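Practical 4: Pushing blocks with a fixed tool
Introduction to Robot Manipulation, course 2532
Notes by Hartmut Eichhorn, revised Jan 16, 2026

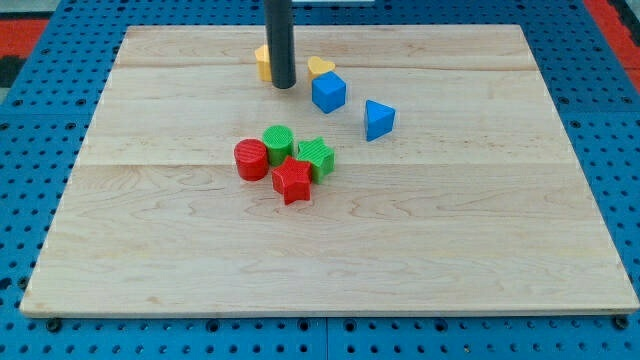 The first three practicals used the gripper. For this one the gripper comes off and the arm carries a plain cylindrical tool with a rounded tip. It cannot grasp anything. All it can do is push, so every move you plan has to get a block where you want it by sliding it across the wood.

You work in pairs, as before. Each pair has one arm, one board and the usual set of blocks: hearts in yellow, a cube and a triangular prism in blue, a cylinder and a star in red, and the same two shapes in green.

Before the session

Read chapter 3 of the Dondberg notes, up to the end of the section on friction. You can skip the derivation of the limit surface. We will come back to it in Practical 6.

Bring your calibration file from Practical 2. If yours was lost in the December server move, ask Rongrong Jiang for a fresh template and allow an extra half hour to fill it in.

Task A: Single push

Choose one block and clear the others to the side of the board. Push it 10 cm in a straight line, away from you. Record the start and end position and the change in angle. Do this 20 times with the same block, putting it back by hand in the same pose each time. A pencil line on the board is fine. Please don't use tape, as the tip catches on it.

Then repeat with a block of a different shape. The cylinders are stable and dull. The stars are more interesting: if the tip meets a point, the block turns, and if it settles between two points it tends to stay there. Say in your report which of these happened and at what offset.

Task B: Separating a cluster

Put at least four blocks close together near the middle of the board. Your program should move them apart until there is a clear gap of one block width between any two. You may use as many pushes as you like, but report the number.

Most pairs start by pushing through the centre of the cluster. It works sometimes. The usual trouble is that two blocks move as one, and the position of the second is then wrong in your state estimate for every push after that. Re-detect after each push, even if it slows you down.

Watch out for the tool hiding a block from the camera. A heart standing just behind the tip can lose half its outline, and the Skarent detector will either miss it or place it too far to one side. Move the arm back to its home pose before you take the picture. Last year three pairs lost most of a session to this.

Task C: Sorting by colour

Starting from any arrangement, bring blocks of the same colour together. Two blocks count as together if their edges are less than 2 cm apart. The order of the groups on the board doesn't matter. No block may leave the board. If one does, stop the run, note it as a failure and start again. Do not edit the failure out of your log.

Tasks A and B are required. Task C is for extra marks, up to 11 on top of the practical total.

Settings

Tip height above the board: 4 mm during a push, 80 mm when travelling.
Maximum speed during a push: 50 mm per second.
Keep-out margin: 30 mm from each edge of the board.

The board is thicker than the one we used in the autumn. Old height values will drive the tip into the wood. Run the height check script first, every time, including after a break. The board must stay in its place on the pegboard. If it moves at all, your calibration is no longer valid.

Safety

One person runs the program and the other keeps a hand on the stop button. Hands stay off the board while the arm is enabled. Resetting blocks between pushes means disabling the arm first, which is tedious over 20 trials, but it is the rule and you will be sent out if you skip it.

What to hand in

A report of no more than four pages, one per pair, with:
a table of the Task A results for both shapes
a plot of angle change against push offset
a short account of your method for Task B, with one run that worked and one that didn't
your log files, unedited

Upload everything to Nundumo under your pair number. Code goes in the same folder. Late work loses a mark per day.

Questions about the detector go to Rongrong Jiang. Questions about marking go to me.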